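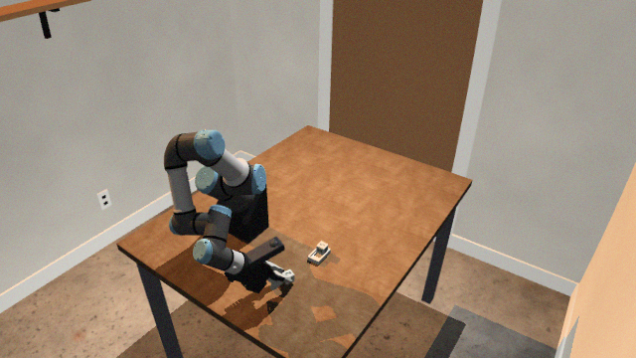
Comparer deux pinces en simulation : réglage de la scène

Rubrique : Pas à pas > Bras et préhenseurs
Imprimer | Envoyer par e-mail

1. Chargez la scène de la table en bois et placez le petit bateau devant la pince, sans contact avec les doigts. Notez sa position : elle servira pour les 2 modèles, le Ganix et le Bekik.

2. Amenez le bras en pose d'attente, avant-bras presque vertical, doigts juste au-dessus du plateau. Enregistrez les angles.

3. Fixez la graine aléatoire à 263 et lancez 3 000 essais par pince. Comptez un peu plus de temps avec le Bekik — son modèle de contact est plus lourd.

4. Gardez le même éclairage. Les ombres portées sur le plateau gênent parfois la détection ; Wing-sze Chuang conseille de ne pas y toucher entre les deux séries.

5. Exportez les journaux, changez l'outil au poignet, puis reprenez à l'étape 2.

Le script de comparaison de Tien-fu Ng lit les deux dossiers tels quels.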